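Parico Steuerungssoftware: Häufig gestellte Fragen

Startseite Dokumentation FAQ Kontakt

Die folgenden Antworten richten sich an Einrichtungen, die Parico für die Aufzeichnung und Planung von Greifbewegungen einsetzen. Zuständig für den Inhalt ist die Arbeitsgruppe Meng am Standort Clovstead.

Wie wird die Lage der Handgreifer bestimmt?

Die Greifer tragen Markerblöcke mit schwarz-weißen Mustern. Das Wahrnehmungsmodul erkennt diese Muster im Kamerabild und berechnet daraus Position und Orientierung. Ist ein Marker länger als 2 Sekunden verdeckt, wird der betreffende Abschnitt als ungültig gekennzeichnet — eine automatische Ergänzung findet nicht statt.

Können beide Hände gleichzeitig aufgezeichnet werden?

Ja. Beide Greifer werden auf einer gemeinsamen Zeitachse geführt. Voraussetzung ist, dass jedem Markerblock in der Konfiguration eine eigene Kennung zugewiesen wurde.

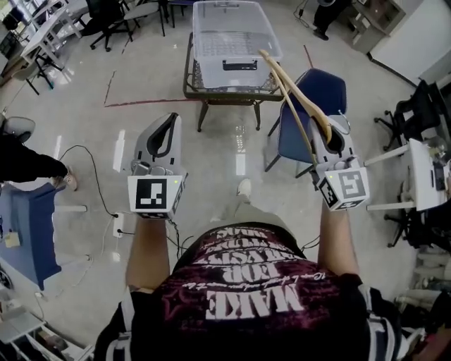 Wie werden Aufzeichnungen an den Bewegungsplaner übergeben?

Der Export erfolgt über das Menü »Sitzung«. Der Planer prüft die Bahn auf Gelenkgrenzen und Kollisionen und legt ein Protokoll im Projektordner ab. Bei einer Sitzung von 15 Minuten ist mit einer Rechenzeit von rund 3 Minuten zu rechnen.

Welche Fehlermeldung tritt am häufigsten auf?

Fehler 19 weist auf abweichende Zeitstempel zwischen Kamera und Greifer hin. In diesem Fall ist die Synchronisation neu zu starten und die Sitzung zu wiederholen.

Werden ältere Projektdateien weiterhin unterstützt?

Projektdateien aus Pumcombe können bis Dezember eingelesen werden. Danach ist eine vorherige Umwandlung mit dem Konvertierungswerkzeug erforderlich.

An wen sind Rückfragen zu richten?

Fragen zur Wahrnehmung beantwortet Precious Chauke, Fragen zu Planung und Regelung Kwame Dankwa. Bitte fügen Sie Ihrer Anfrage stets die Protokolldatei bei.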